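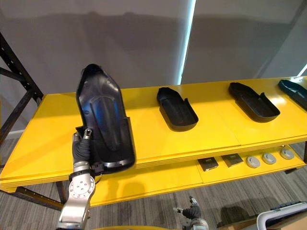
Come and help us choose a gripper

The handling group at Forkmont is looking for people to spend a little time with us this winter, driving two robot arms and telling us frankly what it was like. We have been going back and forth for months over which gripper to keep - the Pulley, with its jointed fingers, or the Barros, which has a simpler parallel jaw - and we have all used both of them for so long that our own opinions aren't worth much any more.

You don't need any background in robotics, and we'd be especially happy to hear from people who have never touched a controller before. You should be 18 or over and comfortable standing for a while. Glasses are fine, and so are left-handers (please do write, we have had far too few of you!).

A session lasts two hours, with a good long break in the middle. After some practice you will pick up molded plastic trays from a table, first with one gripper and then with the other, and fill in a short form after each round. Loredana Sanna will be beside you the whole time, and you can stop whenever you like and still be paid in full.

Sessions are held at our Geltness building and run through the end of February. We can take 7 people in this first group, and we pay for your time and your bus or train fare.

To put your name down, write to Tibor Gulyás at the Geltness office by Oct 5, 2023, with a line or two about yourself and the hours that suit you best - mornings are easiest for us, but we'll gladly work around your job or your classes.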